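Print this page | E-mail this page

May - by the Girnerell kit desk

Unach hand-held gripper pair

The Unach is a gripper without a robot. You hold it, you work the jaws, and a camera on the tool watches you tidy a bedroom so that one day a machine might. Sold in pairs, with two sets of blue finger pads.
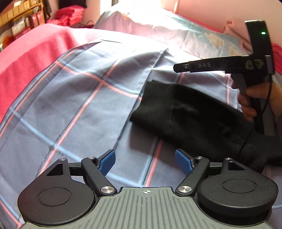 CADSTEAD, May - We lived with a pair for 44 sessions, most of them spent on bedding and black knitwear. Soft, dark and shapeless is a rotten combination for any gripper, so it seemed a fair place to start.

The pads have a fine texture and the jaws open wide. Your wrist will have opinions after some 30 minutes.
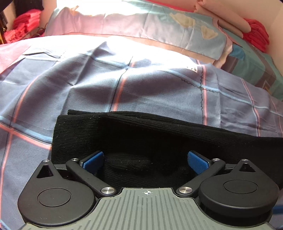

Rey, on our readers' list, wrote that the pads are fine but the carry case is a disgrace, and that for £274 he expected a zip that closed.

He has a point - ours went back too.

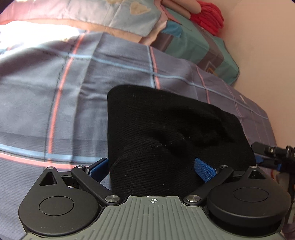
Spare pads clip on without tools, and the manual is short enough to read standing up. We would have liked a softer handle and a louder click when recording starts.

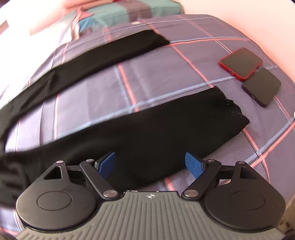 Jaws open over a black scarf on a plaid duvet.

Contact Girnerell | Copyright Girnerell, Cadstead | Back to top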